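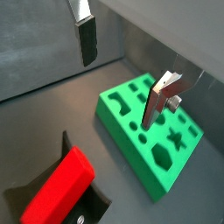
**Qianru Dong**
*Standards Coordinator, Zekach Automation Laboratory*

28 February 2024

## Revised rules for insertion fixtures

The laboratory has adopted a revised set of rules for work with foam insertion trays. They apply to all cells on the second floor, including the two shared with the Jivo project, and replace the guidance issued last August.

The trays have pockets of several shapes – hexagonal, round, rectangular and others – and the old guidance left too much to the judgment of whoever was on shift. An internal review led by Nimal Barua examined 2307 logged runs. In 203 of them the record did not say which pocket had been attempted, and those runs could not be used in the comparison with Grivby.

The following now applies.

1. The target pocket is entered in the run sheet before motion is enabled. Entries such as "center" or "same as before" will be returned to the operator.
2. A tray may be set at an angle to the cell walls. The angle must be recorded at the start of each session and again after any contact that shifts the tray.
3. Finger pads are inspected at the start of each shift. A pad with a cut or a lifted edge is replaced before work continues, and the replacement is noted by part number.
4. Bracket bolts and backing plate screws are checked with the torque driver kept at the cell. Hand tightening alone is no longer accepted.
5. Approach speed above a tray is limited to 80 millimeters per second. Requests for a higher limit go to Mizanur Wijesinghe in writing.
6. No person reaches over a tray while a gripper is above it, whether or not the arm is paused.

Trays with torn pocket walls should be tagged and left on the shelf outside Room 102. They should not be trimmed or glued.

Janaka Miah will hold short briefings for each shift during the coming month, and attendance will be entered in the training record. Questions on the wording of the rules may be sent to Kasun Munasinghe, who also keeps the printed copies.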